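Household Chores by Machine: What a Simulated Robot Can and Cannot Do Yet
Student project report, Hambridge — Aug 25, 2019

1. Aim

Our question was whether a general-purpose robot could be trusted with ordinary jobs in a home, such as putting food away or opening a cupboard. Hambridge has no robot of the right size, so all the work was done in simulation. We used the Fimwood house model, which comes with furnished rooms, and wrote our own control scripts on top of it. The results say nothing direct about real hardware.

2. Picking things up

We ran 1,000 grasp attempts on small items. Rounded shapes gave us the most trouble. The fingers are flat plates and a ball or bun shape meets each of them at only a small patch, so a grip that starts off centre tends to roll the item out. Once we made the arm line up again before closing, the failures fell to 31.
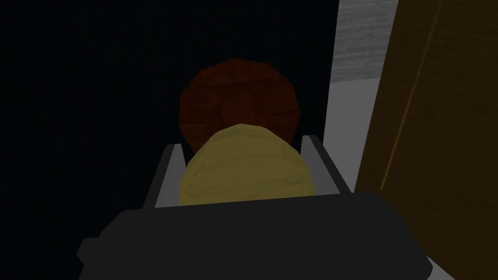
Figure 1. Rounded yellow item held between the fingers, with the larger reddish-brown item directly beyond it.

Grasping with a second item close behind is harder than grasping in open space. The planner has to leave room for the fingers on both sides and must not push the far item along. Our first version ignored the far item completely. The second version treats it as an obstacle — slower, but we kept it for all later runs.

The shapes in the model are simple and do not squash. A real bread roll would, and we expect our grip force would be wrong for it.

3. Opening doors

Doors took up most of the project. The gripper has to reach the knob, close on it and then follow the curve of the door as it swings. If the base stays still the arm runs out of reach, and if the base moves too early the grip is lost. Of the faults we logged, 27 were of this second type. 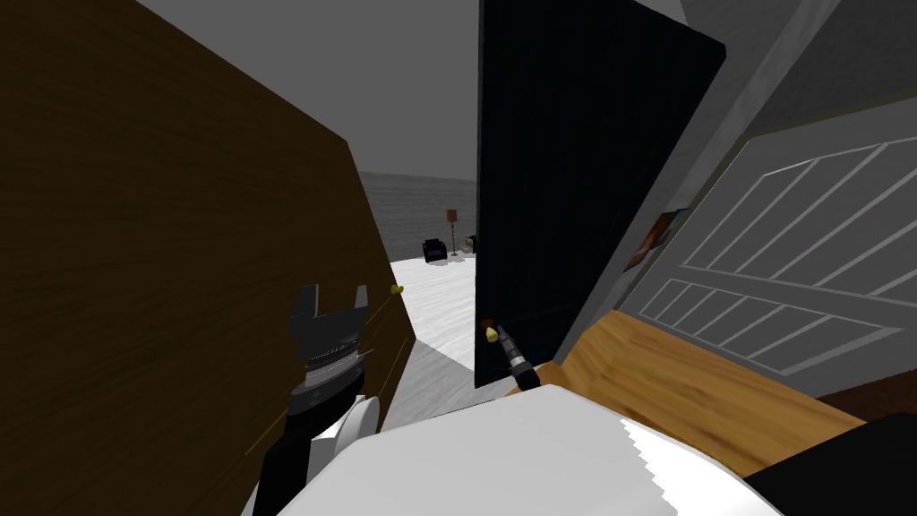 Figure 2. One gripper at the gold knob of the dark navy door, which stands slightly open. The other gripper points upward on the left.

We only ever used one arm for the pulling. The Annan group's notes suggest holding the door edge with the second arm as soon as there is a gap, and we would try this next. Small round knobs are a poor match for two flat fingers and a bar handle would be a fairer test.

4. Findings

Single steps are mostly within reach. Whole chores are not, as an error in one step is carried into the next and our scripts had no way of noticing it. We plan to repeat the door runs in October with the Plivton contact settings, using the same start positions.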